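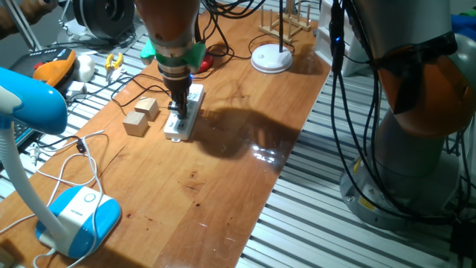

*A white power strip and two pine blocks on the long wooden table at Galum.*

**Galum opens its long table for repair evenings**

The Galum workshop in Zastley will hold open repair evenings through July, with places at the long wooden table free to anyone who brings a household item that needs fixing. Doors open at 7 p.m.

Lamps, radios, chairs and small kitchen appliances are all welcome. Visitors do most of the work themselves, with help from two regulars at the workshop, Dalal Nassar and Rima Masri. Nassar looks after electrical repairs and Masri handles wood and glue.

"People bring a lamp and tell us it's dead, and a lot of the time it's the plug," Nassar said. "We start at the cord and work our way in."

The workshop took in 344 items last year. Table lamps were the most common, followed by toasters. Masri said she would like to see more furniture this time, including drawers that stick and chairs with loose legs.

The tabletop has a glossy, orange-brown finish over a grain with plenty of knots, and it has picked up a few small stains. Masri does not plan to refinish it before the evenings begin. "It's a work table," she said. "I wipe it down and that's it."

Power strips with individual switches will be used for the electrical repairs. Nassar asks visitors to leave everything unplugged until she has looked at it – that includes items that worked fine at home. Microwaves and anything that runs on gas can't be accepted.

Each evening has room for eight people at the table. Places can be booked at the front desk or by phone, and each person may bring up to two items. Common fuses, plugs and screws are free, but other parts have to be bought separately. Nepia, the hardware store on the same street, will stay open late on repair evenings.

Items that can't be finished in one visit may be left on the storage shelves until the next session, with a name and phone number attached. Parking is available behind the building, with the entrance on Griltorska.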